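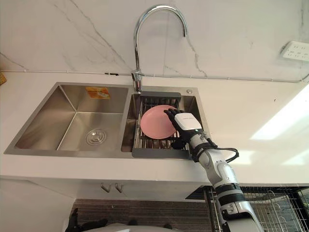 The year I tried to give up the big shop

In December I told Usha that we were going to stop doing the big weekly shop and buy food the way people do in films, a little every day, from a string bag. She asked who would be carrying the string bag. I said we would share it. She has a long memory and wrote this down on the back of an envelope.

The theory was sound. We were throwing out a shameful amount of spinach, and the fridge had a back row that only got visited when something started to smell. Buy what you need for tonight, eat it, repeat. Ceston has a greengrocer, a baker and a fish van, and the walk there is 900 steps from our gate according to my phone, or 598 if you cut behind the chapel and don't mind brambles.

What I had left out was that the greengrocer shuts at 2. So does the baker, more or less, depending on how the rolls have gone. I finish work at half past five, at which hour the only food for sale in Ceston is at the petrol station, where I have now bought 300 grams of grated cheese more times than I'd like to go into.

The fish van is a separate matter. It comes when it comes. Jurgita Paju next door seems to know by instinct and is always first in the queue, with exact change and a cool bag. I have asked her how she does it and she said, "I look out of the window."

Still, we've kept at it, after a fashion. I go in my lunch break, when I have one, and come home with whatever looked cheerful. This has led to a lot of soup. We had leek on the first night, then leek again, then something Usha called "the beige one" and asked me not to repeat. The spinach waste is down to nothing, mostly by way of my never buying spinach.

We did do one big shop last month, for emergencies. It was rice, tinned tomatoes and washing powder, plus four sorts of biscuit. The string bag gave way in the car park.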